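Hollix support / Perception and grasp planning
Ticket 3031: Lid-on-pan placement aborts with "target occluded"
Reported by: Carys Bevan
Assigned to: Tarcísio Nogueira
Status: open, workaround available

Summary
Pan pose estimate drops out during the lid placement approach. The planner holds position, waits for a fresh pose, then aborts on timeout. Reproduced on the Ulgate cell with the current Macedo build. The previous build does not abort on the same task.

Log excerpt
pose_tracker: pan confidence below threshold
planner: hold, waiting on target pose
planner: timeout, abort code 175

Head camera view with the lid at the right of the approach, tilted, its lower left edge over the pan rim: 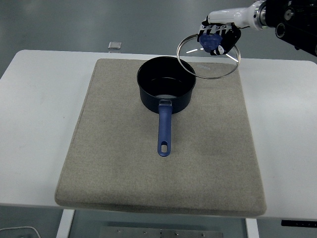 Analysis (Tarcísio)
1. The glass is clear, but the tracker masks the whole lid ellipse as opaque. Rim points under the mask are discarded and the circle fit goes unstable.
2. The reflection at the bottom of the pan is sometimes segmented as a separate object. Low priority, does not trigger the abort.
3. The blue handle stays outside the mask. Handle axis alone gives a usable yaw but no rim height.

Workaround
Set mask_held_object to outline_only and raise pose_hold_frames from 19 to 89. Restart the tracker node; a config reload does not pick up the second value.

Update (Lindalva Mendonça)
Applied both settings. The abort is gone on our side. Placement is slower. Leaving the ticket open for the fix in the mask code.

Next action
Tarcísio to send patch to Ailbhe Brennan for review.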